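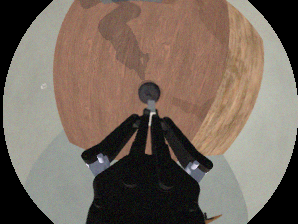
Simulated arm demonstration: how to show the vertical gap to visitors?
Posted in Events and Demonstrations, 6 Jun 2026
skisdale_labs

We run an open day in the teaching workshop at Skisdale and one of the stands is a simulated arm on a table, shown on a single large monitor. The task is short. The gripper moves over a small dark dome-shaped object with a knob on it, comes down, closes and lifts. Visitors watch one cycle and then try it themselves with a hand controller.

The stand was popular last time (167 people signed the sheet) but the manual part went badly. Most people stopped too high and closed the fingers on nothing. A smaller group drove the gripper into the table. I logged 378 attempts over the day and only 53 ended in a lift.

The monitor shows the overhead view, full screen. Sideways positioning is not the trouble: people get the fingers in line with the object without much help. They cannot judge the height. The shadow on the wood ought to help but the arm throws several overlapping ones and visitors pick the wrong one. 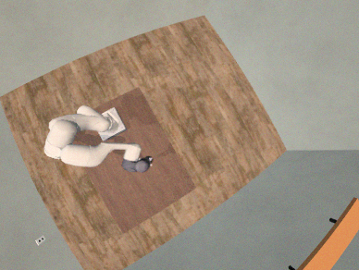

Overhead view, arm folded back over the red-brown rectangle, nothing visible between the fingers.

What I have considered so far:

A number on the screen for fingertip height. Easy to add, but I doubt a ten-year-old will look at it.
A vertical line drawn from the gripper down to the table. It looks untidy and hides part of the object.
A second view. We have one monitor and the table for the stand is narrow, so any extra view must share the screen.

The simulation is Vuvard, the version before the menu change. The computer is a normal desktop with 16 GB of memory. Frame rate is acceptable with one view and I have not tested two. Each visitor gets nearly four minutes, including the explanation.

Has anyone run a similar stand and found a layout that works for people who have never seen an arm before?

benchvice

Use the side view. Overhead is the wrong view for height, whatever you draw on it.

Also check the controller is not set to fast.

snorradottir_hall_av

We do the audio-visual side for open days at Snorradóttir Hall and had the same complaint from a stand with a similar table and arm. What we settled on:

1. Make the side view the large one, about two thirds of the screen width. Put it low, near the level of the table top, so that the surface shows as a thin strip. If the camera is raised too far you are back to the overhead problem in a milder form.

2. Keep the overhead view as a small inset in a top corner. It is only needed for the first few seconds, while the visitor lines up.

3. Leave the gripper view out until the visitor has had one attempt. It is good for the last part of the approach, when the object sits between the fingertips, but the fingers and linkage take up a lot of it and beginners lose track of which way is down.

4. Stop the arm above the object before handing over the controller. Let the visitor look at the gap first. We count to three.

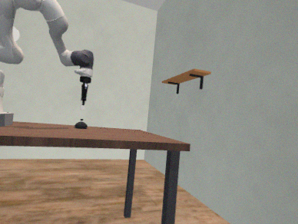 Giltden Open Day Handbook, Issue 16, page 53

The side view at this height does most of the explaining. The gripper points almost straight down, the dome is on the table nearly beneath it, and the space between them can be judged by eye. We ask visitors to say how far they think it has to travel, and then let them drive it down.

Two further points on setup. The black gripper is easy to see against a pale wall, so choose an angle that puts the wall behind it and keeps the arm's own white casing to one side. The dome is also dark, and if you can change the lighting, soften any shadow that falls next to it on the wood. A dark object beside a dark shadow reads as one larger object on a cheap projector.

For the desktop, render the inset at a low resolution and a low rate. Ten updates a second is enough for lining up – the main view is the one that must be smooth. I would test both views together for at least an hour before the day. Ours ran well for the first part of the morning and then slowed, and the cause was the recording left switched on.

skisdale_labs

Thank you both. I moved the side view to the large position this afternoon and tried it on staff from the office who had not used it before. They stopped much closer to the knob. The controller was indeed set to fast.

The inset covers part of the score panel, so I will move the panel to the bottom. I have left the height number in, small, under the side view. Two views run without trouble so far, with recording off.

benchvice

Set it to slow and tape over the switch.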